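Open day at the Jorcombe materials hall, December

I went over from Kullcombe for the afternoon. Entry was free, but you had to sign in, and my badge was number 181. The hall takes 80 visitors at a time, so there was a short wait at the door.

I mostly wanted the soft goods section, where the Daka workshop handles thin sheet and cloth for linings. The staff there talked about edges for most of an hour. A cut edge and a pulled edge behave differently, and a lining that starts to fray at one corner usually has to be replaced whole.

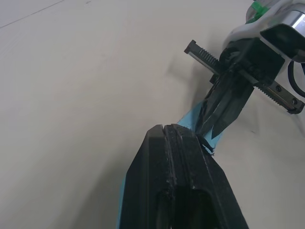 Light blue material at the Daka bench, Jorcombe.

The offcuts came from a roll marked 3604. We were allowed to handle some at a side table. Mine folded easily one way and fought me the other, and the staff said that was normal for this weight. They store it flat, away from the windows, and cut it to size the same morning it's needed.

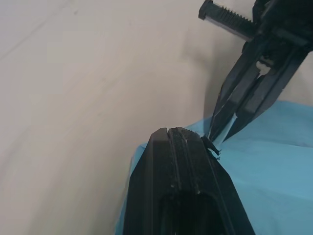 Kamel, in the same group, thought the flat storage was a waste of floor space and said rolls had always been fine for linings this thin. The staff said rolled stock keeps a curl at the corners, and the curl makes it hard to line up. They didn't settle it.

After that we had tea, then went back for the part on torn edges. The advice was to trim back to sound material before joining anything, and to throw out any piece with a crease along the join.

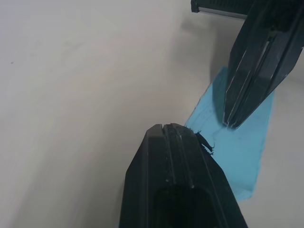 The trimmed pieces go into three bins by width, and the widest get used again for small patches. Parking is behind the hall. The tea room closes at 4, an hour before the rest of the building.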